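Undcombe Hand Gripper Pair, model 300

For recording two-handed demonstrations without a robot

Janport stock item. Sold as a pair (left and right). Spare jaws and marker cubes sold separately.

Overview

The Undcombe pair is a set of two hand-held grippers for collecting manipulation examples. The operator holds one in each hand and does the task directly. A camera worn on the head records the work, and the marker cube on top of each gripper lets the software recover where the gripper was at each moment. The output is a set of episodes that can be used to train a policy for a two-arm robot fitted with matching jaws.

Most customers use the pair for short tabletop work: picking up small parts, passing an object from one hand to the other, sorting, placing into trays, opening and closing lids. It is not meant for heavy lifting or for anything wet.

What is in the box

Two hand grippers, left and right
Two marker cubes, white, with black-and-white square patterns
Four spare jaw pads
One calibration card
One hard case with foam insert
Printed setup sheet

The head camera and its mount are not included. We stock the Fukotthorpe head mount, which fits most small wide-angle cameras, but any firm mount that keeps both cubes in view at working distance will do.

Specifications

Jaw opening: 70 mm
Weight, each gripper: 300 g with cube fitted
Recommended working distance, camera to cube: up to 500 mm
Power: none required at the gripper
Jaw drive: finger lever with spring return
Cube fixing: one screw, keyed so the cube goes on one way only
Part number, pair: 1819

Setting up

Fit the cubes before anything else. Each cube has a small L or R on its underside, and the software expects the matching side. If they are swapped, the recording will look fine but the left and right tracks will be exchanged in every episode. This can be fixed afterward with the Escobar tools, though it takes a while on a large set.

Put the calibration card flat on the table and record a short clip with both grippers open, then both closed. Do this at the start of each session and again if a cube has been taken off or knocked. The clip does not need to be long. The setup sheet shows the order.

Any steady table will work. A matte top is easier than a glossy one. Under strong overhead lights the white faces of the cubes can wash out, and tracking gets worse before the operator notices anything on the preview. Turn the exposure down until the squares have clean edges.

Recording

Start every episode with the jaws open and both cubes in view. Do the task at a normal pace. New operators tend to go very slowly, and the policies trained on those episodes also go slowly. End with the jaws open and hold still for a moment so the episode can be trimmed automatically.

Handovers need a little more care than single-hand picks. When the grippers come together, one cube can block the other from the camera. Tilting the receiving hand slightly outward usually keeps both visible. Short losses are filled in by the software, and longer ones are flagged for review.

Keep failed attempts if the operator recovered and finished the task. Mark them with the retry tag. Throw out episodes where something was picked up by hand, with fingers instead of jaws.

Loose sleeves are fine as long as they stay clear of the cube faces. Long hair should be tied back if it falls in front of the camera.

Software

The pair works with Escobar Recorder and Escobar Align. Recorder handles capture and tagging. Align reads the video, finds the cubes and writes out gripper position, orientation and jaw opening for each hand. Both run on an ordinary desktop computer. Align is faster with a graphics card but does not need one.

Files made with the older single-gripper kit can be read by the current version. They load as right-hand episodes with the left track empty.

Care and spares

Wipe the cubes with a dry cloth. Do not use alcohol on the printed faces -- it lifts the ink at the corners, and a cube with damaged corners should be replaced. Jaw pads wear at the tips first. Replace them in pairs so the grip stays centered.

The screw that holds the cube should be snug but not forced. If it has been overtightened, the cube may sit at a slight angle, and you will see this as a steady offset in the tracks.

Spare cubes and jaw pads are normally in stock. Replacement levers are made to order, and the next batch is due in May.

Ordering

Order by part number from the Janport counter or through your usual account. Schools and labs may ask for a loan pair before buying. Loan pairs come with used pads and the same software license as a new set.

Returns are accepted on unused pairs in the original case. Cubes that have been unscrewed and refitted are fine to return. Cubes that have been written on are not.

Page updated 14 December 2019

Customer comments are open for this product.
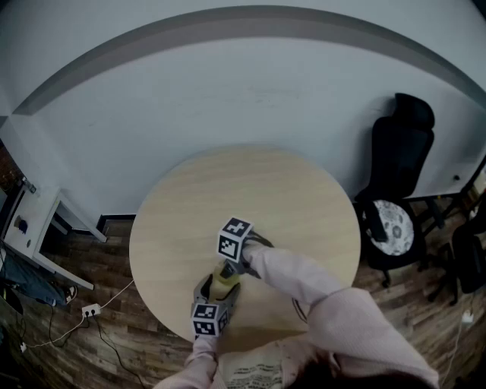 Escobar Align kept dropping our left track during handovers until we moved the head mount forward a little, and after that most of the flagged episodes went away. I would put that in the setup sheet. The tilt advice helps too, but our operators forget it once they get going. Also, do the spare jaw pads fit the old single-gripper kit? We still have a few of those in use and the tips are nearly gone.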